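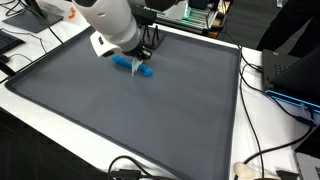 Jocelyn says a tub of mixed toys is worth more in pieces than it'll ever be worth as a tub, and that I'd be crazy to let mine go for twenty bucks at the curb. I'd love to believe it, but I've been staring at mine for two weeks and I'm not so sure anymore.

The background: we're moving to a smaller place in Ashby and the playroom has to go. My kids are 11 and 14 and haven't touched any of it in years. The big stuff was easy. The play kitchen went to a neighbor in an afternoon, the train table went the day after, and I could have given away the dollhouse five times over. What's left is the loose stuff. Blocks from different sets, chunky plastic things, puzzle pieces, pretend food, foam shapes, little people with no house, animals with no farm. Most of it is in perfectly fine shape. It just doesn't belong to anything!

The one thing in there I think might be worth real money is a Voketti marble run, the big set that came in the long box. I paid $80 for it way back when and I've seen people ask more than that now. But I don't have the box, I don't have the instructions, and I have no idea if it's all there. The kids used to mix it in with everything else, so the pieces are spread through every single tub.

So my questions are these. Is it worth sorting all this by set before I sell it, or should I just bag it up and be done? Does anybody buy an incomplete set? And how do you clean this stuff without spending your entire life at the kitchen sink? I tried the dishwasher on one load and it was mostly okay, but a couple of stickers came off and one cup went kind of oval on me.

I have till the end of the month, and I'm also packing the rest of a house in the meantime, so please be gentle.

Thérèse Wong
posted 7th March in Home & Moving

Colton Thibodeau

Donate it. Life's too short. We moved last fall and I spent every evening for a week sorting toys and made enough for a pizza. Would not do again.

Also the dishwasher thing happened to me too, top rack only and turn off the heated dry.

Benito Figueroa

I've sold a lot of kid stuff over the years (three boys, small garage) and I'm going to land somewhere between Jocelyn and the guy above me. Sort a little. Don't sort a lot.

The way I do it is one quick pass, sitting on the floor with everything dumped on a bedsheet. Use a sheet, because when you're finished you can grab the corners and the leftovers go straight back in the tub. I learned that one after my third time crawling under the couch. On that first pass you are only pulling out what you already know has value, so in your case the Voketti. Don't try to rescue every puzzle as you go. You'll find a piece with half a duck on it and suddenly it's eleven at night and you're looking for the other half of the duck. Put the duck down.

Once the marble run is out of there, look for the parts list. A lot of toy companies keep old instruction sheets on their websites, and if they don't, somebody has usually scanned one and put it up in a collector forum somewhere. Then lay your pieces out by shape and check them off. That's the only counting I'd bother with in the whole project. If you're short a few, say so right in the listing. People do buy incomplete sets, and the ones who buy them are often trying to fill out an incomplete set of their own, so what you're missing may be exactly what they already have. I sold a castle once with no drawbridge to a woman who had two drawbridges.

What kills you is writing "I think it's all there." I don't buy anything that says that, and neither does my wife. Either it's complete or it's missing these pieces, name them, done. Take one picture of everything spread flat so people can check for themselves, in daylight, on a plain background. A bedsheet works for that too, see, I told you the sheet was a good idea.

On price, I wouldn't go by what people are asking. Anybody can ask. Most of those selling sites will let you look at what stuff went for if you poke through the filters, and the gap is pretty wide sometimes. I had a wooden garage set that was listed all over the place at crazy numbers, the real sales were about half of it, and I priced mine a little under and it was gone before supper. With no box I'd knock some more off. How much depends on how bad you want it out of the house.

Everything else I would bag by type and not by set. Pretend food in one bag, animals in another, blocks in another, the big chunky baby stuff in its own bag. That takes maybe one evening with the TV on. Parents don't care if the plastic carrot goes with the plastic peas. They want a bag of play food for a two-year-old and they want it today. I use the big zipper bags from Costico, the heavy ones, and I leave a corner open until I'm sure everything's dry in there.

If you still have leftovers after a week, then do what Colton said and donate them. But call first! The thrift store on Gramer Street here stopped taking loose toys last October and I drove all the way over with a full trunk for nothing.

Laurier Gauthier

Benito covered the selling so I'll do the cleaning, which is the part I care about. I ran an in-home daycare for 22 years and I have washed more toys than I've washed dishes.

First, separate anything that can't get soaked. That means batteries, wood, cardboard, anything with a squeaker or a hole where water can get in and stay. Bath toys with a hole in the bottom I wouldn't sell or donate at all, just throw those out. I'm sorry, I know that sounds wasteful, but if you've ever cut one open you know why.

Solid plastic can go in a mesh laundry bag, and the mesh bag can go in a sink or the bathtub with warm water and regular dish soap. Swish it around, let it sit while you go pack a closet, come back, swish again, rinse the whole bag under the faucet. You never have to handle the pieces one at a time. Hang the bag over the tub to drip and then spread everything on towels overnight. Turn the cups and the hollow things upside down or you'll find a puddle in every one of them in the morning.

Foam is its own animal. It holds water much longer than it looks like it should, and if you bag it damp it'll smell by the weekend. I don't soak foam, I wipe it with a cloth and soapy water, wipe again with plain water, and give it two full days somewhere with air. If a piece has bite marks or it's crumbling on the edges, out it goes. Little ones will take a chunk right off of it.

For stickers, hand wash and be quick about it. For crayon, a little baking soda on a damp cloth. For ballpoint pen, rubbing alcohol on a cotton ball, but try it somewhere hidden first, it can take the shine off some plastics and paint right off of others. For that sticky feeling old rubbery plastic gets, I've never found anything that works for more than a few days. I've read a hundred tips and tried most of them. If somebody has a real answer I'd love to hear it!

And I do want to say something about marbles, since there's a marble run in the mix. Go through the baby bags twice. Marbles get inside everything, in the shape sorter, in the little cars, down in the toe of a doll boot. You do not want one ending up in a bag that you've marked for toddlers. I used to shake every single thing next to my ear before it went on the baby shelf. I still do it at garage sales and my husband pretends not to know me.

One more thought and then I'll quit. When I closed up I had shelves and shelves of this stuff and I sold the best of it, $335 by the end, which I was pretty happy with. The odds and ends I offered to a church nursery and to a speech therapist in the next town over, and the speech therapist was thrilled. She wanted the random things most of all, the mismatched animals and the play food and the funny-shaped pieces that nobody could name. Call around to the schools and the clinics before you haul it anywhere. A preschool teacher will take things off your hands that a thrift store won't look at.

Thérèse Wong

Thank you all so much!! I did the bedsheet thing last night and got through most of the tubs with only one argument (my 14-year-old has decided she can't part with the plastic pizza, so the plastic pizza is moving with us).

The Voketti is nearly all there. I found the parts sheet online like Benito said and we're short one funnel and two of the long chutes, and I haven't opened the tub in the closet yet, so there's hope. I'm going to ask 60 and see what happens.

Laurier, I found a marble in a doll boot. You called it. I've got two mesh bags hanging over the bathtub this morning and around 20 more minutes of patience left in me, so the foam is going to have to wait until tomorrow. I left a message with the preschool by the new house about the leftovers.

Colton, I haven't ruled out your way either. Ask me again after the closet tub.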